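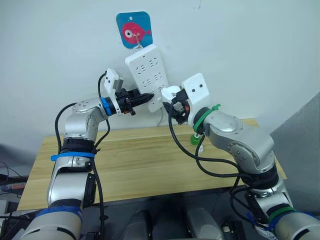
Renting > Your Room > Walls and Hooks

Hanging things on the wall: common questions
Posted Tue 28 April by the Nedley House office

These are the questions we get most often about adhesive hooks, power strips and marks on the paint. They apply to all rooms in Nedley House and to the ground floor workrooms at Sevdale Street. If your room is in the MacLeod building, the walls are bare brick and you should read the separate page.

Can I put hooks on the wall?

Yes, if they are adhesive. Nails, screws and thumbtacks are not allowed on painted walls. You can use any brand and any pattern. Plain hooks and cartoon fish are the same to us.

How much weight will an adhesive hook take?

Read the packet, then stay well under the number. The rating is usually for smooth tile or glass. Our walls are painted plaster, and some stretches are slightly bumpy, so the pad does not touch everywhere. For anything you would mind dropping, use two hooks side by side.

Can I hang a power strip from a hook?

You can, as long as it is light and has a proper hanging hole or slot. A short strip above a desk is fine, and it keeps the sockets off the tabletop where drinks get spilled. Let the cord drop straight down behind the back edge of the table. Do not pull it tight. A tight cord drags on the hook all day and the pad will let go sooner or later.

The strip should not swing when you plug something in. Hold it with one hand and push the plug in with the other. If it hangs at a slant, that does no harm, but heavy adapters will make it worse. Put those on the lowest row.

What should stay away from it?

Water, mainly. Plants that need misting, kettles and humidifiers should go on another surface. Small bottles and spray cleaners often end up on the same table, and we ask that you keep the caps on and move them to the far end before you use them. Never spray the wall while the strip is hanging there. Unplug it at the outlet, take it down, clean, and wait until the wall is dry. 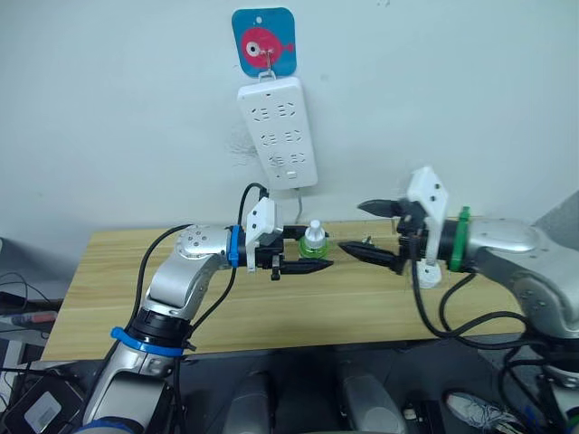 One tenant wrote to ask whether it would be simpler to screw the strip to the underside of the desk and leave the wall alone. It would be, but the desks belong to the building and we don't want holes in them. If you bring your own desk, do as you like with it.

How do I put a hook up so it stays?

Wipe the spot with a cloth that is barely damp, or with rubbing alcohol, and let it dry. Peel the backing, press the card flat and hold it for 32 seconds or a bit longer. Then leave it empty overnight. Most hooks that fall were loaded in the first hour.

Don't stick a new hook on fresh paint. The rooms on the Lirkon side were repainted in July and are fine now, but anything touched up later needs a few weeks.

How do I take one down?

Warm the card with a hair dryer, then slide a length of dental floss behind it from the top. Work slowly – the paint comes off with the pad if you pull straight out. Leftover glue rolls off under your thumb.

There are gray scuffs on my wall. Do I have to remove them?

Light scuffs count as normal wear and we do not charge for them. They turn up at table height and a little above it, where things get pushed back against the wall. If they bother you, try a soft white eraser first, then a damp sponge with one drop of dish soap.

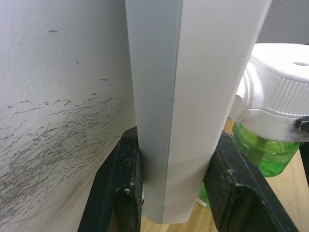
Go easy on the melamine sponges. They work by sanding, and on our paint they leave a shiny patch that shows more than the scuff did. Deep scratches and small dents will not wash out at all. Leave them and note them on your move-out sheet.

Will I be charged if the paint comes off?

A patch smaller than a hook card is free. Past that we charge for the touch-up, and the most anyone pays for one wall is $100. Please don't paint over it yourself. The white is mixed for us and store white will not match.

How far should the table be from the wall?

A finger's width is enough for a cord to pass. Flush against the wall is fine too if no cord runs down there.

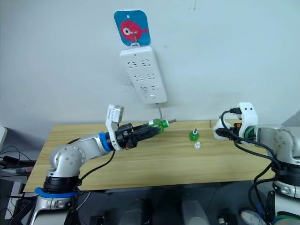
Check the cord when you move the table back after cleaning. It should run free all the way to the outlet and never be pinched under a leg.

Can I plug one strip into another?

No. One strip per wall outlet. If you have run out of sockets, ask the office about a second outlet. Requests received by the 5th are looked at the same month.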